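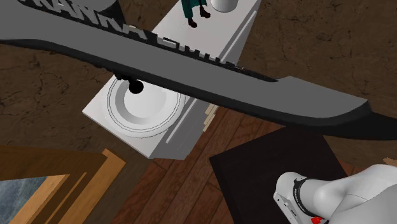
Keegan MacLeod asked under my last post whether the sign has to be read from the road or only from the parking lot, and whether I was set on grey letters. Fair points, so I'm posting again with more detail.

Raised letters hard to read from the side, what are my options?

Posted by lakeshore_pat

We run a small canoe rental outside Villico. The old painted sign finally rotted and I want to replace it with raised lettering on a black backer board. The sign has to go flat on the long wall of the shed, which runs beside the road, so anyone driving in sees it at a steep angle. They only face it properly once they've passed it. The limit there is 40 km/h but people go faster.

I quite like medium grey on black. It looks tidy up close. What bothers me is that at a sharp angle the near letters are fine and the far ones get small and broken up. The name is nine letters and I have 37 inches of height to play with, lots of width. I can't put a post in the ground on the road side as it's municipal land. The quote I have is from Fekete Signs and they will cut whatever I send them, but they didn't offer any opinion on layout.

Do I go bigger, change the colour, or space the letters out?

Orkside Forum, Signs and Small Business, 17/07/2023

Keegan MacLeod

Space them out first. It's free. When you look along a wall the gaps between letters shrink along with the letters, and if the letters stand off the board, the sides of each one start covering the gap behind it. That's what makes the far end of a word look like one lump. So wider spacing and thinner letters. How thick was the quote for? If they've priced 40 mm deep letters, ask for half that.

Second, colour. Mid grey on black is low contrast in dull weather and you'll lose it altogether at dusk. White or cream on black is much easier to read. If you really want grey, go to a light one and keep it flat. A gloss finish throws a glare when the sun is low and the glare lands on different letters as you drive.

Also paint the sides of the letters black to match the board. Then only the faces show up and the shape stays clean from an angle. I did this on a garage sign and used Herkus exterior in flat. Two coats on the faces, one on the sides. It has been through a few winters and the only trouble is a bit of chalking on the south end.

Use a plain wide font with open shapes. Capital R and K close up badly when they're squeezed sideways. Avoid anything condensed.

Before you pay for cutting, print the name on paper at full size, tape it to the shed and drive past at the posted speed. Have someone else drive so you can look.

dougr

just go bigger

marge_in_the_valley

Bigger won't help much if it's flat on the wall. We had the same problem at the farm stand. What worked was a second sign sticking straight out from the wall on a bracket, like the old shop signs downtown. It faces the traffic, so you don't need much size at all. Ours is painted on both sides and it cost less than the big one.

Check with the municipality first though. Ours had a rule about how far it could project and how high the bottom edge had to be. The permit took 2 weeks.

Keep the wall sign for the people in the parking lot. They'll be standing in front of it, so your grey on black would be fine there.

lakeshore_pat

Thanks all. The bracket hadn't crossed my mind and there's a good solid corner post in the shed that would take one. I'll call the township about the projection rule. Keegan, the quote was for 40 mm, so I'll ask them to redo it with thinner letters and black sides. Paper test is happening this week if the wind lets up.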